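Backpack packing passes the halfway mark in Flundavdale

The two-arm group at Rivodstead has recorded 847 usable demonstrations of its bag handling tasks, and recording will go on through November. The plan calls for more before the first full training run. Florian Brunner, who runs the sessions, expects the last batch to go faster than the first, as the operators have settled into the work and the list of starting positions is now fixed.

Each demonstration is short. An operator steers both arms from start to finish while the system stores the camera views, the joint positions and the opening of each gripper. A person then watches the recording once and marks it as kept, kept with a note, or thrown out. The notes matter to the training team. A demonstration in which a strap slips and the operator picks it up again is kept, so that the learned policy also has recoveries to copy.

Bags were chosen because they are hard. A box has the same shape every time it is picked up. A bag folds, its straps end up in different places, and whatever is inside shifts when one side is lifted. Soft toys add to the trouble, as they compress in the fingers and can catch on a zipper. Operators are asked to use one arm to steady the bag whenever the other is working with something soft. 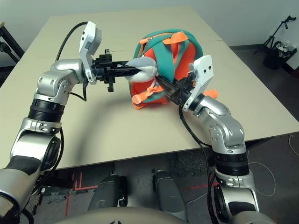

Ruchti Learning Systems, Manipulation Data Team

One gripper has hold of the plush and the other is pressed into the fabric of the bag. Tobias Begay has asked operators to slow down at this stage of the task. In the early recordings many of them closed the fingers and pulled in one motion, and the policy trained on that material did the same, often with nothing in its grip. A pause of half a second after closing is now part of the written instructions.

The first test policy was trained on a smaller set in the same format. It finished 69 percent of its trials when the bag started flat with the straps tucked in, and far fewer when a strap lay across the opening. Hưng Thân has since rewritten the starting list so that loose straps come up in half of all recordings. He also added bags turned away from the robot, which the first set did not include at all.

Review is the slow part at present. Reto Imhof and Rupert Tanner share it between them, and the backlog stood at 50 recordings when this issue was put together. Anyone who has completed the labeling course and can spare an hour in the afternoon should write to Reto. New reviewers start with a set that has already been marked, so their choices can be compared with his.

The data will be stored with the towel and drawer recordings from Trovby, using the same file layout. Teams that want early access for their own training should ask Florian, and should say which camera views they need, as the full set takes a long time to copy.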